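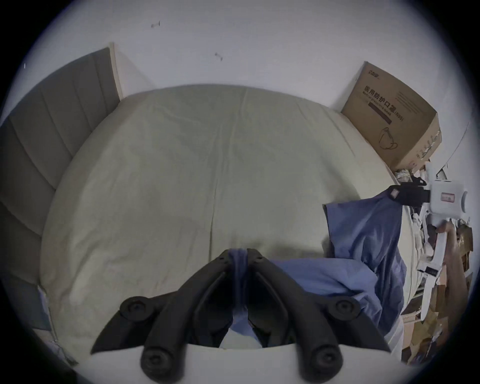 Plokton is looking for eight new people for the July intake, and I'd love for at least a few of them to be folks who have never touched a robot in their lives! We're the student robotics club at Etedside College, and our project this year is teaching a machine to do the laundry, or at least the folding bit. Before it can learn anything it needs a person to do the job with the same kind of fingers it has. So you hold a gripper by the handle, close those two ribbed black fingers on a bit of blue cloth, lift, and find out how much you normally rely on having a thumb. It's fiddly. It's also weirdly relaxing once you get the hang of it, and you can chat the whole time (I do).

What you'd be doing: coming along for two hours a week during term, working through a folding list with one gripper in each hand, then sitting down with the rest of us to go over the recordings and label them. Some people end up loving the labelling and never go back to the folding. Others drift over to the code side with Ullix, our training software, which was written by students three or four years back and is held together with good intentions. If you know some Python, great, we'll put you on that. If you don't, please still apply.

The folding list has 40 items on it at the moment. Start with flannels and tea towels and work up. Fitted sheets are at the bottom and I'm in no rush to get there. 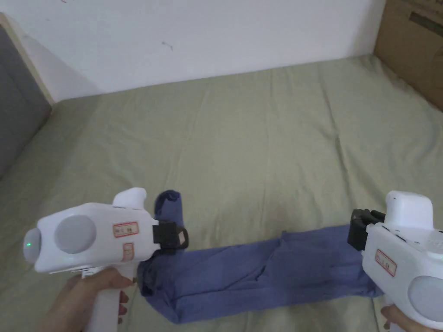

The two-handed folds are where we need the most help. One person's way of squaring up a long piece is completely different from the next person's, and we want all of them – neat folders, lazy folders, people who do that thing with their chin (sorry, no chins in the recordings). Left-handers especially, please, we're very short of you.

You don't need to be doing engineering. Last year we had two nursing students and someone from the music program, and all three were at the regional student challenge with us when Dinu, our little arm on wheels, folded a tea towel in front of the judges. It took ages. We came fifth and I shouted myself hoarse.

What you do need: to be enrolled here (part-time is fine), to be able to stand and lean over a bed for a while, and to turn up when you've said you will. If standing's a problem, tell me and we'll find you something at the desk. It's unpaid, but you can count the hours towards your community and practice credit, and there's always food. Usually toast. Closed shoes, and tie long sleeves back.

To apply, drop into Room 314 and fill in the sheet on the door, or leave a note in the club pigeonhole with your name, your course, which hand you write with and when you're free. No résumé, no cover letter. I'll get everyone in for a short try-out with the grippers before you decide, so you can see if your wrists like it. 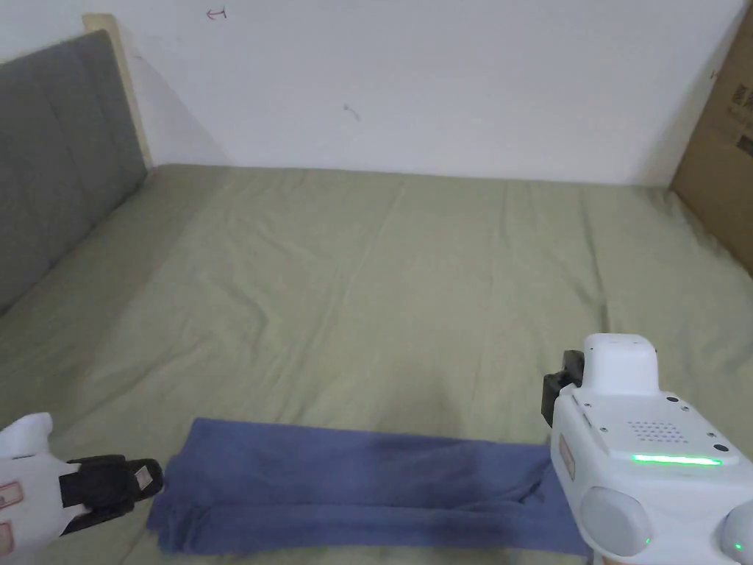 Ovidiu Căpraru
Project lead, Plokton Student Robotics

Posted March 22, 2023

One more thing – if you've got old towels at home, bring them in! Any colour, any state, holes are fine. We've been folding the same few for months and I'd like Dinu to meet some stripes.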